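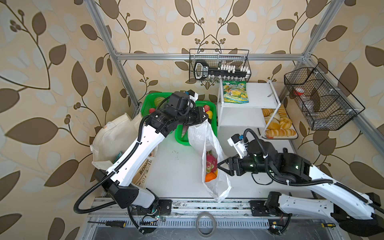
Station 4, the fruit bag job, Friday before lunch.

Friday

In at six. Cold enough for the heavy sweater, first time since spring, and the lot at Nendbridge was half empty because second crew has moved to the later start. Emrys Hughes had already unlocked and was at the end station with his coffee, reading through the overnight log. He used to do the morning walk first and coffee after. Now the log comes first for all of us.

The arms were on the fruit bag job again. Left one holds the bag up by the top, right one comes across. Dragon fruit and orange in the same bag, and the rest of the fruit waiting in the green baskets behind. I still think the dragon fruit is a mean thing to give them, with the scales sticking out all over, but the Drutevus order has it on the list and so it goes in. When I packed these by hand I put the orange in first every time and never thought about why. In August I had to write it down as a rule. It took me most of an afternoon to write down what I do in a bag, and Emrys crossed out a third of it.

Log said 19 stops overnight. Most were bags. The thin ones cling together at the mouth, and a person just rubs them between two fingers or blows on them. Bomen, who make the cell, want us to try a different bag. Wragg in purchasing says we have a full pallet of these and we will use them. I expect we will use them.

I cleared four stops myself before the break. It's the same few steps each time: open the door, look at what's hung up, fix it, close the door, press reset, type a reason in the box. The reason box is the part I dislike. There is a list to pick from and half of what happens isn't on it, so everyone picks "other" and then gets an email asking what other means. I asked again for "bag stuck to itself." Wragg wrote it on his hand, so we'll see.

Still have not picked up the screwdrivers at the front of the station. Both have the yellow and black handles, one at each end, and I walk by them and think I'll do it on the way back. Put it on my list for Monday. The bread tray too, it has to be switched over before the bakery trial and I don't want those rolls sitting out all weekend.

Talked with Emrys at break about the hours. There were 12 of us on the packing line last September. Now there are seven on days, and two of those are really on receiving. Nobody was let go, I want to be fair about that. People went to other buildings or left on their own and the spots weren't filled. But it is a quiet room. You used to hear the radio and three conversations, and now it's the motors and somebody's phone. I didn't care for the radio much at the time.

My hands are better. I should write that down too, since I complained in here all last winter. No wrist brace since June and I can open jars at home. My feet are about the same. What's worse is my head by two in the afternoon — watching is more tiring than packing was. With packing I could think about supper or the car. With watching I can't think about anything, because the minute I do there's a bag on the floor.

They raised the cell techs in July, and I am a cell tech now, it's on the badge. It comes to a bit more each check. I had to do the online course for it, and the test at the end had two questions about a model we don't own. Passed anyway.

Weekly number came out after lunch. 2,149 bags for the station, best so far. Wragg read it out standing on the step by the office and a few people clapped. On a good week the old line did more than that, but with all of us on it, and not at night. I said so to Emrys and he said to put that in the reason box.

Afternoon was mostly melons. They don't go in the bags, they're too much for them, so the striped ones I still pack by hand into the cartons at the end. I did that for an hour and a half and it was the best part of the day. I got into the old rhythm and looked up and it was almost three.

Showed the new person from receiving how to do a reset. She was nervous about putting her hand in even with everything stopped and the lock on. I told her I was too, the first month, and to go on checking the light every time even when people rush her. She wrote it on a card and stuck it in her badge holder.

Left at 3:15. Got gas, milk, and the stuff for the drain. Called my sister back and we settled Sunday, I'm bringing the potatoes. Need to find the big pan.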